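Phrase and Saying Group – Minutes of the April Meeting

Held in the upstairs room at Dalen, starting at 7:00 p.m.

Chair: Tyra Grønli
Minutes: the secretary
Present: 17 members, as signed in the book. Apologies were read from two more.

1. Minutes of the last meeting

The March minutes were accepted with one correction. Under item 4, "raining cats and dogs" was recorded as settled. It was held over. The entry for it stays in draft until the two versions have been merged.

2. Matters arising

The printer's proof for the second booklet came back with the index out of order. It has been returned. The new proof is due before the May meeting.

The borrowed dictionary of sailors' slang is back on the shelf. The slip inside the cover was not filled in. Members were asked to fill in the slip.

3. Report on the phrase list

The list now has 286 entries, counting drafts. Six were added since March:

cut and dried
by hook or by crook
at sixes and sevens
a flash in the pan
to go to the wall
to throw in the towel

The chair said the first three had proper notes with them and could go to checking right away. "A flash in the pan" needs a better account of how the priming pan on a flintlock worked, as the draft skips from the gun to the modern meaning in one sentence. "To go to the wall" has two origins offered for it, one from churches and one from streets, and no dated quotation for either. It goes back to the person who sent it in.

4. Entry for discussion: "to throw in the towel"

The draft was read out. It gives the meaning as "to give up, to admit defeat," and the origin as boxing, where a fighter's corner tosses a towel into the ring to stop the bout.

Points raised:

The older form seems to be "throw up the sponge" or "chuck up the sponge." The draft mentions this only in its last line. It was agreed that the sponge should come first, with the towel as the later form, and that the two should be one entry with a cross-reference.

One member asked whether "throw in the towel" and "throw in the sponge" were ever used side by side in the same newspaper. Two clippings in the Sumness box may show this. They are undated photocopies with the page heads trimmed off, so they can't be used until someone finds the originals.

There was some talk over whether the entry should cover people who use the phrase for quitting a job or a diet. Most felt that a short line on general use was enough. The draft has three paragraphs on it and will be cut down to one.

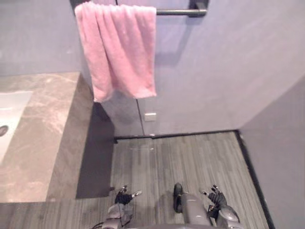
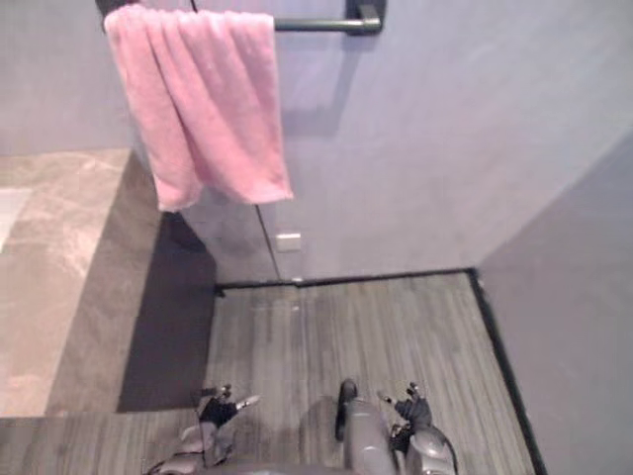
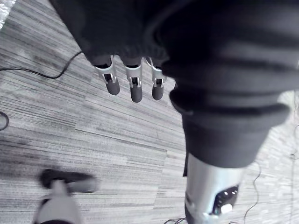
It was asked whether "crying towel" belongs in the same entry. The chair thought it should stand alone. It has a different sense – a thing offered to someone who complains too much – and would only muddy the boxing account. A separate draft will be started.

"Throw one's hat in the ring" was also brought up. It is already on the list as a separate entry, with a note that it means close to the opposite. A cross-reference will be added at both ends.

Decision: the entry goes back for one rewrite and comes to the May meeting for a vote.

5. Rules for dating a phrase

This item was carried over from March, when time ran out.

The present rule is that an entry may say "first recorded" only if a member has seen the page. The proposal was to allow a second label, "reported," for dates taken from a reference book where the page itself has not been seen.

For: a good many entries are stuck. The members who do the checking can't get to every library, and readers would sooner have a date marked as second-hand than none.

Against: labels get dropped when entries are copied. Once the word "reported" falls off, the group has put its name to a date it never checked. It was pointed out that this has already happened with "the whole nine yards," where a guess in the first booklet was quoted back to us as a source.

After discussion the wording was changed so that a reported date must carry the name of the book it came from in the same sentence. This was put to a vote and passed. Two members voted against and asked that it be noted.

The rule applies to new entries from May. Old entries will be relabeled as they come up for checking, starting with the letter A.

6. Folk origins

The chair read three letters from readers, all giving origins by way of initials. One claimed that "posh" stands for "port out, starboard home." The group's reply sheet covers that one. The other two were new to us and neither came with a source.

It was agreed that the reply sheet should be shortened. At present it runs to two full pages and opens with the history of the group, and readers only want to know about their phrase. The new version will be one page and will say in the first line whether we have found any evidence.

A member suggested a page in the next booklet for false origins, with each one stated and then answered. Others worried that people would remember the story and forget the answer. No decision. To be taken up again when the contents of the third booklet are discussed.

7. Second booklet

The print run was set at 700. A smaller run was considered and the saving was not large enough to bother with.

Spelling is to be American all through, apart from inside quotations, which stay as they were printed. The proof has "honour" in four of our own notes. These are to be changed.

Istlow has offered a table at its book fair in the fall. Accepted. The group will need two people for the morning and two for the afternoon, and a sign-up sheet will be passed around in May.

The cover stock is still open. The sample from Sorkex was handed around. Most liked it, though a couple of members found the gray too dark for black lettering. A lighter sample will be asked for.

8. Regional sayings

A short talk was given on weather sayings collected at Sumness. The speaker had grouped them by what they predict (rain, frost, wind) and not by where they were heard. A few points from the questions afterward:

Several of the sayings rhyme in the local accent and not in standard speech. The speaker was asked to mark these on the sheets, as the rhyme may help show where they started.

"Red sky at night" was given in five versions. The sailor and the shepherd both turn up, and one has a farmer. The speaker had no view on which was oldest. It was noted that the idea, if not the wording, is in the Gospel of Matthew.

The sayings about cows lying down before rain were thought too many to list in full. Two or three will do.

The speaker was thanked. The sheets will be kept in the Sumness box, in a new folder, and typed up over the summer.

9. Any other business

The heating in the upstairs room goes off at 8:30 p.m. Members have asked for it to stay on until nine. The secretary will write to Dalen about it.

The shelf list is out of date. Anyone holding books at home is asked to send in the titles.

A request came in to have one meeting a year on slang of the last twenty years. Opinions were mixed. Some felt the group has plenty of old material to get through, and one member said that today's slang is much easier to date now than it will be later. The chair will put it on the agenda for June with a short list of possible words.

10. Actions

Chair: draft the new one-page reply sheet. Start an entry for "crying towel." List of words for the June item.

Secretary: letter to Dalen on the heating. Ask Sorkex for the lighter gray. Confirm the table with Istlow.

Checkers: "cut and dried," "by hook or by crook," "at sixes and sevens." Try to trace the originals of the two clippings on the sponge and the towel.

Author of the towel entry: rewrite as agreed under item 4, with the sponge first and the general use cut to one paragraph.

11. Next meeting

May, same room, 7:00 p.m. Entries for discussion are "to throw in the towel" (vote), "a flash in the pan" if the rewrite is in, and "raining cats and dogs," held over from March. Drafts should reach the secretary a week ahead so that copies can be made.

The meeting closed at 9:10 p.m.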